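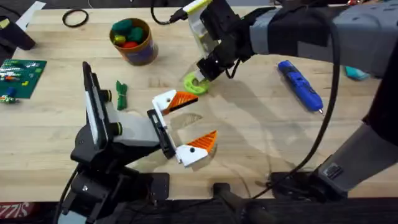 4.2 Handover task

The student team from the Drosarcombe course logged 375 handover attempts on the two-arm bench between May and the end of term. We treat their headline figure with caution. The team scored 169 attempts as clean transfers, but "clean" was left to whoever sat at the keyboard, and the written rule was changed partway through the term. Clutter was left on the table on purpose, which we think was sound. It was not varied in any planned way, though, so the logs cannot tell us if it mattered.

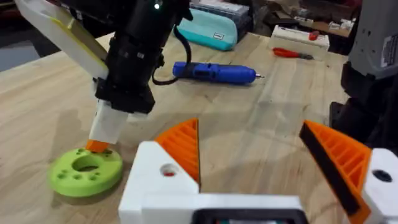 The wrist view raises a second doubt. The Silletti controller was trained on wrist and fixed views together, and the students credit the wrist view for most of the gain over their Rana baseline. Only 6 operators gave demonstrations, and 5 of them also did the scoring - hardly a blind test. A gain of this kind could just as well come from operators who had more practice by the time the second camera was added.

Figure 7. Fixed view of the bench, with a lime-green ring held by the arm reaching in from the top right and the other gripper open. 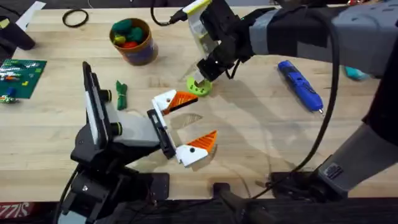

Could the wrist view still be worth keeping? Probably, but the present logs do not show it, and a rerun with outside scorers would be needed first.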